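Section 4: Setting up the bench for visitors

When you have guests coming through, whether it's a school group or folks from the Tostton office, give yourself plenty of time to get the bench ready. It always takes a bit longer than you'd think!

1. Lay the dark tray flat in the middle of the bench.
2. Check that the marker patterns on both cubes are clean and free of fingerprints.
3. Take one gripper in each hand and open and close the jaws a few times until the motion feels easy.
4. Bring the jaws slowly toward the tray, keeping the markers uncovered.

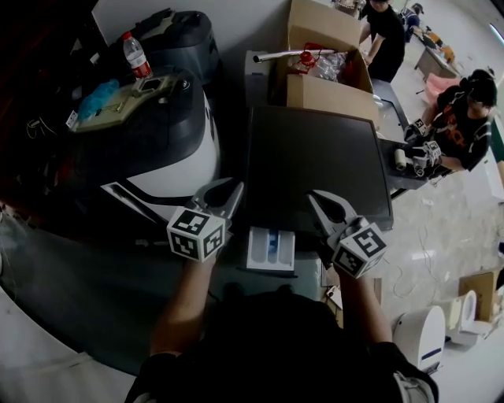
Figure 4-2. Two grippers held out over the bench, jaws pointing away from the operator.

Once you're comfortable, invite a visitor to try it, and let them take as long as they like (most people want a second turn).

Note: If tracking drops out, hold still for 3 seconds and start again from step 4.

Caution: Keep fingers away from the jaws while someone else is holding the gripper, and watch your step around cables on the floor.

For larger groups, please check with Noura Ghanem before you book the room.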